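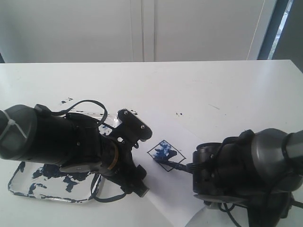 Fig. 7.1. Diamond outline on paper, blue paint mostly in the upper half.

Chapter 7
Who Gets Paid When the Single Comes Out

Start with the split sheet. Everything else in this chapter hangs off it.

A song gets written in a room. Three people, maybe four. Somebody has the chords, somebody hums the hook, somebody changes one word in the second verse and it's suddenly a better song. Then everyone goes home. No paper. Months later the single does well and now all of them remember that afternoon differently.

You'll see this over and over in the cases. So, terms first. Quick ones, full definitions are in the back.

The song. Words and melody. Also called the composition. Belongs to the writers, unless they've signed it to a publisher.

The master. The actual recording. Belongs to whoever the contract says, often the label, sometimes the artist, sometimes (a mess) the guy who owned the studio.

Two seperate things. Two separate streams of money. Students mix them up on every test. If a different singer covers the song, the writers get paid and the owner of the first master gets nothing from the cover.

The case: Homia

Homia is a duo. Emiliano Ibarra sings and writes most of the words, Sebastián Barrientos plays keys and builds the tracks. They cut their first single at Ocampo, a small studio with one good room, and put it out in September through Bandbridge, a distributor. No label yet. Plendden came calling later, we get to Plendden in the second half.

First payment from the master: $3,000. Nice. Except Ocampo was owed $900 for studio time, and the deal with the studio said costs come off the top. So $2,100 to divide. Ibarra assumed half each. Barrientos assumed he'd get more, having played every instrument on it and mixed it at home besides. Neither of them had said so out loud.

They also had a drummer's loop in there. A friend sent it over. Was the friend a writer? A player on the recording? Both? Keep this one in mind, it's question 4 at the end of the chapter and people get it wrong in both directions.

What they did sign, eventually, was one page. Title of the song. Legal names, not stage names. A percentage next to each name, adding up to a hundred. Date, signatures. That covered the song. It did not cover the master, and it took them another round of emails to notice.
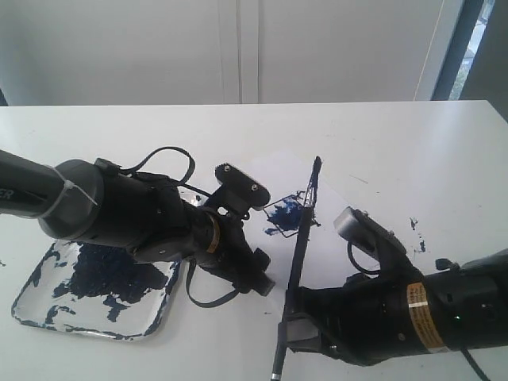 Fig. 7.2. Paint-smeared tray; a brush held above the paper.

Reading a statement

Statements come late. Bandbridge's landed 90 days after the end of the period, so the money from the release month showed up well into the next year. Plan for that. Rent does not wait on a royalty statement.

Homia's first one ran to 19 pages for one song. Line after line, tiny amounts, different countries, different services. Don't read it top to bottom. Do this:

Find the total and check it against what hit the bank.
Look for deductions. Fees, costs, anything with a minus sign.
Check the period. Wrong period is the most common complaint and it's usually the reader who has the wrong one.
Only then go line by line, and only if something's off.

Note that the writers' money isn't on there at all, or most of it isn't. Performance royalties come by way of a different organization, on it's own schedule, and only if the song was registered. Ibarra registered. Barrientos thought Ibarra had done it for both of them. He hadn't, each writer has to join separately. Months of back and forth to fix.

Before you go on

Get a song you know well. Look up the credits. List the writers, the performers, and who owns the recording. Bring it to class, we use it in 7.2 with the Plendden offer, where an advance comes into it and the arithmetic gets uglier.

Next section: what the label wanted, what it was willing to pay, and the clause about remixes.

Comments (4)

mara_k
question 4, is the loop guy a writer or not?? my group is split lol

tbone_keys
Depends what the loop is, imo. Straight drum pattern, probably just a performer, but they can agree to give him a share anyway. Read the split sheet part again.

mara_k
ok thx. so nothing on the sheet = fight later

Lindqvist
Typo in the statement section, "it's own schedule." Otherwise clearer than the last edition, that one put masters and songs in the same table and I lost a whole week to it.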